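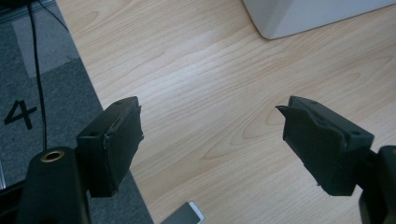

Attachment 1. Two black gripper fingers over a light wooden tabletop.

Ticket 3739
Product: Clundo scoring client, build 1090
Competition: Jafri Shield, two-day format
Opened by: Krisztina Szabó, scorer, Donside
Opened: September 8, 2019
Severity: Medium
Status: Resolved, fix pending in next build

Summary
Declared innings is published to the league table as all out. Bowling points for the fielding side are wrong as a result.

Report
Donside v Sornholm, first innings. Donside declared at 300 for 8. The declaration was entered from the Innings menu between overs. The client shows the correct total, both not-out batters and the word "dec" after the score. The public scorecard shows 300 all out. The league table has credited Sornholm with full bowling points, as if ten wickets had fallen.

Steps to reproduce
1. Open a two-day match with the league feed on.
2. Score any innings to fewer than ten wickets.
3. Complete the current over.
4. Choose Innings, then Declare, then Confirm.
5. Start the second innings.
6. Open the public scorecard.

Expected: total, wickets down, "dec".
Result: total, "all out", no not-out markers.

Support, first reply
Please confirm whether the client was online when the declaration was confirmed, and whether any batter was marked retired during the innings. Please also export the match file and leave the match open. Do not re-enter the declaration.

Krisztina Szabó
Online throughout, no gap in the sync log. The number four retired hurt and came back at the fall of the sixth wicket. He was not out at the declaration. Match file exported and uploaded to the ticket. The umpires have signed the paper book, and it agrees with the client on every total.

Support
File received. Ball-by-ball data is intact. The innings record has the end type set to DECLARED and the wicket count set to 8. The feed record for the same innings has the end type set to COMPLETE and no wicket count. The table treats a COMPLETE innings with no wicket count as all out.

Tested on a clean match with a declaration and no retirement: feed correct. Tested again with a batter retired hurt who did not resume: feed correct. Tested with a batter retired hurt who resumed: fault reproduced. The resumed batter keeps an open retirement entry, the feed validator rejects the wicket count, and the end type falls back to its default.

Workaround
1. Open the match in Edit mode.
2. Go to Batting, select the batter who resumed, and open Retirements.
3. Enter the over and ball at which he resumed. The field is blank by default.
4. Save, then choose Feed, Resend innings.
5. Reload the public scorecard.

Do not delete the retirement. Deleting it changes the partnership records for both wickets on either side of it.

Krisztina Szabó
Done. Scorecard now reads 300 for 8 dec and both not outs are back. The bowling points have not changed. A one-day match of ours in June also had a batter resume after retiring — that card looks fine, but we were bowled out, so it would.

Support
The table is cached separately from the scorecard. We have forced a rebuild for this match from our side. Please check again. The June match needs no correction to its points, but the blank field should be filled in the same way for the partnership records.

Krisztina Szabó
Table correct for both sides. June entry filled in and saved.

Resolution
Points corrected. The next build will fill in the resumption ball automatically when a retired batter is selected as the incoming batter. The validator will report an error in place of the default end type. Linked to the open request for a declaration time field.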